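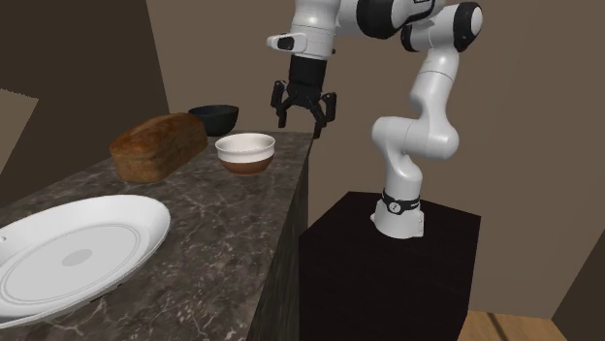 Kianoush Zarei buys equipment for Flolledum, a company that runs office lunchrooms, and he has been pricing robot arms since last September. We caught him between calls. He ate while he talked.

First question, the budget. He laughed. "I had a number. Then I got the quotes."

The arm was the easy part, he says. One line on the quote, everybody looks at it. The lines under it are where his plan came apart: mounting, gripper fingers, spare fingers, a service contract, training days. "545 dollars for one set of fingertips. And you want two sets, becuase they wear, and because you'll find out bowls and bread don't want the same grip."

So what did he do? Stopped shopping and started simulating. A modeled counter, a plate, a loaf, a couple of bowls, an arm on a pedestal beside them. Raghda Majali built it, working from the floor plan of the Rostami building, the first site on the list.

"He wanted to sign for the longer arm," Majali says. "I said give me 6 weeks. Let me move the pedestal first."

Moving a pedestal on a screen costs nothing. Moving a real one, bolted down, with power run to it: they were quoted roughly $3000 per site. Zarei had left that out of the first draft of the budget completely. It's in there now, own row, in red.

Majali is careful about what the model is good for. Reach, yes. Whether the wrist runs out of room over the back of the counter, yes. Crusts, less so. "Bread in there is a shape with a texture on it. Real bread squashes. I wouldn't buy a gripper off the simulation alone, I'd want a loaner."

They asked two suppliers for one. Drollier said yes, with a deposit. Varkitz wanted a purchase order first and Zarei is still arguing with them. He'd like it settled before the budget closes, the draft went up to his boss on 10 July 2022 and hasn't come back.

Advice for somebody starting out? He thought about it, chewing. "Ask for the second year price. Everyone quotes you year one." Then: "And measure your counters yourself. Ours were drawn wrong."

How wrong? "Enough that I was glad we hadnt ordered."

Majali's list is shorter. She wants money for her own hours in the plan. The first version had none, the software was down as a cost and the person using it was not. Zarei says that's fixed. She says she'll look when the draft comes back.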